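Can I file in small claims without my full address being public?

Posted in: Courts and civil cases
Asked by pamlow_tenant

Hello everybody. I want to file a small civil case against my former landlord, who did not return the deposit. The amount is $915. The form from the court asks for my name and my home address, and the clerk told me the file is open to any person who asks for it.

My problem is that I moved in July partly to get away from one person (not the landlord, a different matter). I have no protective order. I do not want this person to find the new address by reading my case. Can I file with only initials, as I sometimes read in the news? Or can I leave the address empty? I do not have a lawyer and for this amount I think I cannot pay one.

Wilma Skinner

It is good that you ask before you file, because it is much harder to take an address out of a file than to keep it from going in.

Initials and address are two separate requests. To use initials or another invented name you normally need permission from the judge, and for a deposit case I would not expect to get it. Judges keep this mostly for cases where the subject itself is very private, or where there is a real danger to the person. Your landlord also knows your name already.

The address is easier. Many courts only need a place where they can send you mail. I had a case two years ago and I used a post office box for everything. Some states also have an address confidentiality program, which gives you a substitute address that public offices must accept. The rules for joining are different in each state - in some you need a police report, in others a signed statement is enough.

What I would do, in this order:

Call the clerk and ask, "May I use a mailing address in place of my home address?" Write down the answer and the name of the clerk.

Look for your state's confidentiality program before you sign any form.

Check your attachments. The lease, the bank papers and the letters can all show the new address. Cover it on the copies and keep the originals clean.

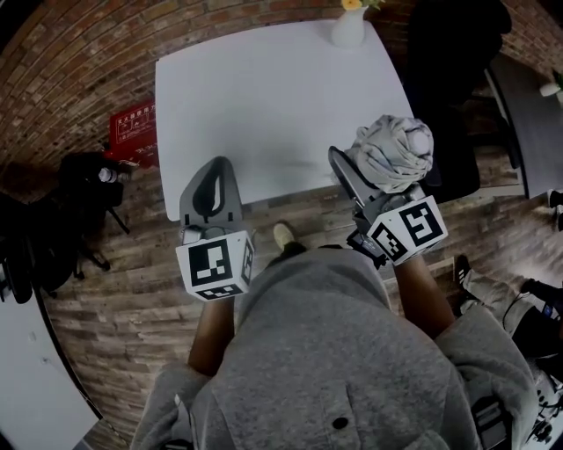 If the address is already in the file

You can file a motion to seal or to redact. Ask to hide only the address and not the whole case, as a small request has a better chance. Explain the reason in plain words and attach what you have.

nishad44

just put a PO box, everyone does it. mine was more than $1,000 and the judge never asked

elano_r

I agree with Wilma in most points, but be careful with the advice just above. In my county the form is signed under penalty of perjury and it has one line for "residence" and one for "mailing". If you write the box on the residence line, it can be a false statement. Leave that line until you speak with the clerk.

Also, the hearing is public, and the landlord's side may ask where you live now. You can tell the judge at the beginning that you prefer to give it in writing. The free legal help desk, if your courthouse has one, can look at your papers before you hand them in. Ours closes at 3 p.m., so go in the morning.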